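Handgreifer daheim: Was ich nach 25 Durchgängen anders mache

Haushaltstipps, Juli 2026

Seit dem Frühjahr zeige ich Robotern Hausarbeit. Klingt größer, als es ist: Ich habe in jeder Hand einen Greifer, lege Geschirrtücher zusammen oder räume Besteck ein, und aus den Aufnahmen lernt später eine Maschine, wie das geht. Kalliopi Đorđević hat mich bei Colia angelernt, und weil mich inzwischen dauernd jemand fragt, schreibe ich mal auf, was sich bei mir bewährt hat.

Zuerst der Boden! Ich räume mir vor dem Start eine Bahn frei, in der ich laufen kann, ohne nach unten zu schauen. Kabel, Flaschen, Lappen, Schuhe — alles, was da herumliegt, kommt an die Wand oder in eine Kiste. Mit zwei Greifern in den Händen fängt man sich nämlich ganz schlecht ab (mein Knie weiß Bescheid).

Dann der Gurt. Den ziehe ich erst locker an, strecke beide Arme nach vorn, ziehe danach die Schnallen nach und strecke die Arme noch einmal. Wenn es an der Schulter jetzt schon drückt, drückt es nach einer halben Stunde richtig. Ein enges, glattes Oberteil ist mir lieber als der Schlabberpulli, da rutscht nichts unter die Polster.

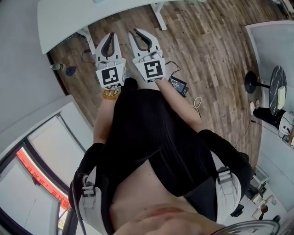 Lesezeit: 2 Minuten

Bevor ich loslege, halte ich beide Greifer nebeneinander vor mich, Finger nach vorn. Dabei schaue ich nach den schwarz-weißen Markern: Sind sie sauber, sitzen sie glatt, verdeckt sie kein Ärmel? Fingerabdrücke gehen mit einem trockenen Mikrofasertuch weg. Die dunklen Polster innen an den Fingern wische ich nur leicht feucht ab und lasse sie gut trocknen, sonst rutscht mir jeder Löffel durch.

Beim Vormachen selbst gilt: langsam, aber ohne Stocken. Ich hab am Anfang immer mitten in der Bewegung überlegt, und genau das sieht man später in der Aufnahme. Jetzt gehe ich jeden Handgriff einmal trocken durch. Fällt doch was runter, hebe ich es in Ruhe auf und fange den Durchgang neu an.

Schmuck? Mein Perlenarmband bleibt meistens dran, das sitzt hinter dem Greifer und stört mich nicht. Ringe lege ich ab, die scheuern.

Gráinne Conneely aus unserer Canevlow-Gruppe schwört übrigens darauf, beim Handtuchfalten immer an derselben Ecke anzufangen. Hab ich übernommen, geht viel flotter — und die Handtücher im Schrank sehen jetzt auch besser aus!

Zum Schluss kommen die Greifer an ihren festen Platz, Kabel in weiten Schlaufen daneben. Nicht knicken, nicht um den Griff wickeln.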